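3.2 Setting and materials

The study looked at how adults sort household goods when the usual labels have been removed. Earlier work on shopping and storage has mostly used printed cards, which leave out weight and surface. We wanted people to pick things up. The set was drawn from two ranges of everyday articles, Wultanel and Brollix, with all wrappers and stickers taken off. Plain items with rounded edges and a single colour were preferred, as they gave few hints about their purpose.

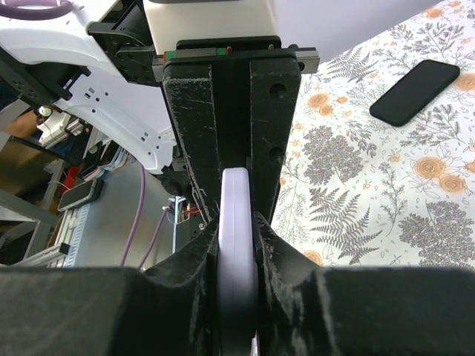

3.3 Procedure

Each session lasted 25 minutes. Participants were asked to put the goods into groups of their own choosing and to give each group a name. They could move an item as often as they liked before the end of the session. No time limit was set for single items. The names were written down word for word, including those that were later dropped. Galvanised sheet was among the surfaces used in the study, and its mottled finish can be seen in Figure 2.
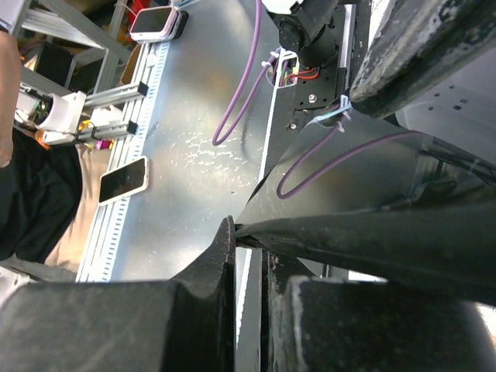 Figure 2. Metal work surface with slotted rail along one edge.

3.4 Coding of group names

In all, 3,697 names were collected. Two coders read them separately and placed each in one of five classes: use, place, material, look and other. Where they disagreed, the name was read again by both and settled by discussion. This was needed for 782 names, most of which mixed use and place, such as "things for the sink". Spelling was corrected but wording was kept.

Food shapes were treated as a special case. People tended to name these by the meal they belonged to, even when a more general word was at hand. A cabbage and a long green leaf kept in one white container could be called "soup", "salad" or "the veg drawer" by different people.
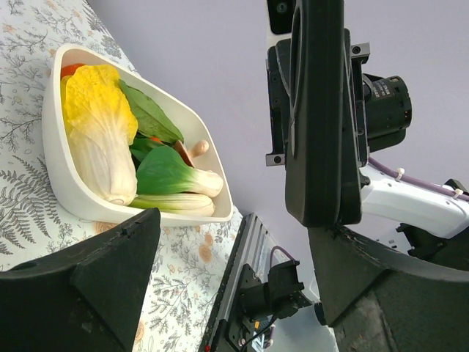

Names of this kind were coded as use if they referred to a dish and as place if they referred to where food is kept. The same rule was applied to drinks. Names taken from a brand, such as Sellik, were coded as other.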